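Handout 5: Learning Two-Handed Manipulation from Hand-Held Gripper Demonstrations

Purpose of this session

Students should leave this session able to explain how demonstrations recorded without a robot may be used to train one, and to state the main limits of the method. The assigned reading is the Kerkora study, together with the shorter technical note on the Moya policy.

Background

In teleoperation, a person steers a robot arm and the system records the joint commands. In the hand-held method, the person carries the gripper directly, and a camera fixed to the tool records what the tool meets. The action label is the motion of the tool itself, recovered afterward from the video. The Kerkora set contains 1,785 demonstrations, of which 855 use both hands. All were recorded in homes and shared dining areas.

Tableware is treated as a separate task family. A glazed plate is stiff, smooth and reflective, and its rim offers only a narrow strip for the pads. In a pinch across the rim, one pad lies against the face of the plate and hides part of its pattern from the camera. The second gripper may hide more.
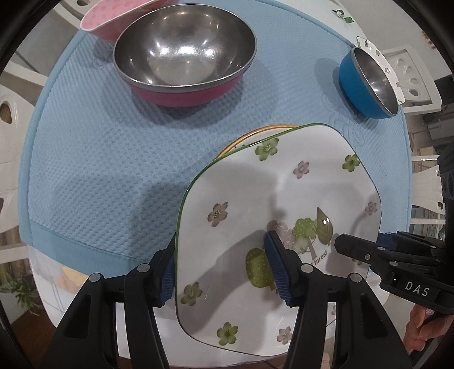
Mawar Mandagi has objected that a policy trained on such views could learn the printed pattern in place of the rim, and would then fail on a plain white dish. The objection is a serious one and is taken up in Section 2 of the reading. The authors answer it by holding out entire sets of dishes, so that no pattern seen in training appears in the test. Students should judge whether that is sufficient.

Points for study

Pad contact. The set has no force readings. Grip strength must be inferred from jaw opening and pad shape – a weak signal when the object is rigid.

Reflections. Steel bowls and glossy plates return the room lights to the camera. These highlights shift with the tool and can disturb tracking.

Transfer. The Halton arm used in the tests cannot reach every pose that a human wrist can. Demonstrations outside its range were removed before training.

Written work

Prepare a response of two pages. Propose one test that would separate learning of the rim from learning of the decoration, and name the result that would count against your own view. Responses are submitted through the Warkusora course page by January 23, 2025.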